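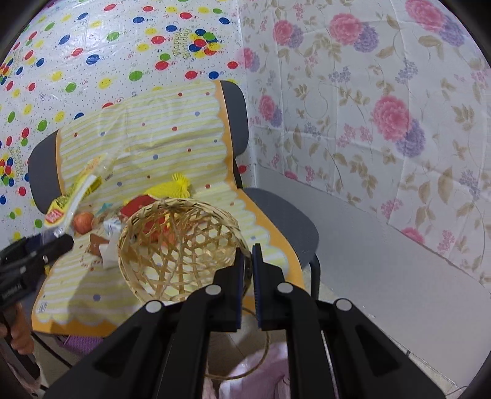
How much weight can an open-weave basket on a chair seat hold?
Keep the total load under 900 grams, with the heaviest item resting on the center of the base.

4. Setting up a chair-side basket station

This section covers the placement, lining and loading of the Mugo round basket when a chair is used in place of a shelf. It applies to dining and side chairs with a flat or lightly padded seat. For wall hooks and rail mounting, see section 6.

4.1 Before you start

The Mugo basket is woven from bamboo strips in an open hexagonal pattern, with a thicker braided rim. The rim carries the handling load. The lattice does not, and should not be used as a grip point.

Check the chair first. The seat must be level and all legs must touch the floor. Upholstered seats are suitable if the padding does not sink more than 2 centimeters under the loaded basket. Do not use swivel chairs, folding stools or chairs with a sloped seat.

4.2 Fitting the cover mat

A cloth mat keeps the cut ends of the weave off the upholstery. A striped placemat with a scalloped border works well over a gray seat, as the edge is easy to see when you check alignment.

1. Shake out the mat and lay it flat. Remove any pins or tags.
2. Drape one end over the top of the backrest.
3. Bring the rest down the backrest and forward across the seat.
4. Press the mat into the angle between backrest and seat. Leave a little slack at this point.
5. Line up the front border with the front edge of the seat.

Note: A narrow mat may leave part of the seat uncovered at one side. This is acceptable as long as the full base of the basket sits on cloth.

CAUTION: Do not let the mat hang to the floor. A trailing edge can be stepped on and will pull the basket off the seat.

4.3 Placing the basket

1. Hold the basket by the rim on opposite sides.
2. Set it down on the mat at least 5 centimeters back from the front edge of the seat.
3. Turn it until the base stops rocking. Hand-woven bases are rarely flat all the way across.
4. Press down lightly on the rim. If the basket still moves, place a folded cloth under the low side.

The basket may be tilted toward the user while it is empty, for inspection or sorting. Return it to the upright position before loading.

4.4 Loading

Place the items beside the basket on the mat before you begin — this makes it easier to judge the order. A mixed load such as an apple, a small carton, a packaged snack and a soft toy should be loaded as follows.

1. Cartons go in first, upright, against the inside wall.
2. Add fruit next, in the center of the base.
3. Stand snack packages between the fruit and the wall, with the sealed edge up.
4. Lay plush or knitted items on top.

Small loose pieces can slip through the weave. Put them in a cloth pouch, or fit the Cliltmont liner (sold separately).

Note: Fruit should be dry when loaded. Moisture held against bamboo will darken the strips and may lift the braid at the rim.

CAUTION: Do not place sharp or wet items directly on the lattice. Do not stack anything above the height of the rim except soft goods.

4.5 Moving a loaded basket

Lift straight up with both hands on the rim. Do not drag the basket across the mat. If the cloth catches on a strip, set the basket down, free the thread by hand, and trim the strip end with small scissors.

4.6 Care

Wipe the weave with a barely damp cloth and dry it away from direct heat. Brush crumbs out of the hexagonal openings with a soft, dry brush — a pastry brush is suitable. Wash the mat separately, following its own label.

Inspect the rim for loose braid before each use. Replacement binding is listed under Sustberg in the parts table, section 9.

Text: Ruxandra Manole. Checked: Josphat Koech. Revision of 28 Jul 2018.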